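Clostberg tablecloth, square, beige check with daisy
Reviewed by Rok Stan, 12 Jan 2026

I bought this cloth in April for the small table in our back room, where we do repairs and paperwork. It cost less than the Bolier one and I did not expect much. The check is soft, beige and white, and down the middle goes a wide tan band with a daisy and white handwriting-style letters. My desk lamp and a black tissue box live on it.
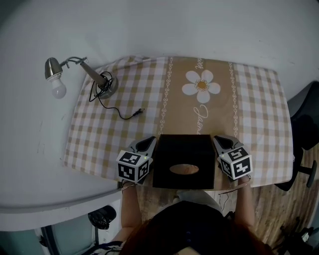 Nikau Pearce wrote to me that his has faded along the folds, and that he would never again buy a printed cloth for a sunny room. Mine is not in the sun, so I cannot compare. I washed it 7 times, always at low heat, and the color is the same to my eye.

Ironing is the weak point. The band takes the heat differently from the check and you must go slowly — from the back side only. 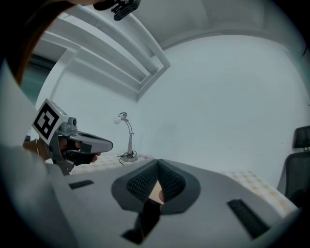
I use a little water spray and a thin towel between. With this method it takes me three minutes, and the letters do not stick to the iron. The leaflet says nothing on this, a pity.

On the table it lies well. The thin white borders beside the band help to put it straight, you only follow them with the eye to the wall.

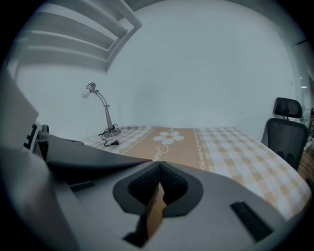
What I like less

The lettering reads from one side only, so a guest on the other side sees it upside down. Also the cloth slides a little when I pull the lamp by its stem.

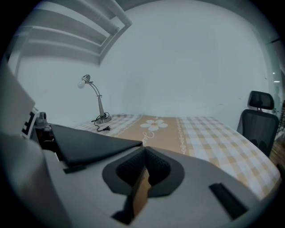 I put a rubber mat from Humard underneath and now it stays. For the price I would buy it again, but in the bigger size.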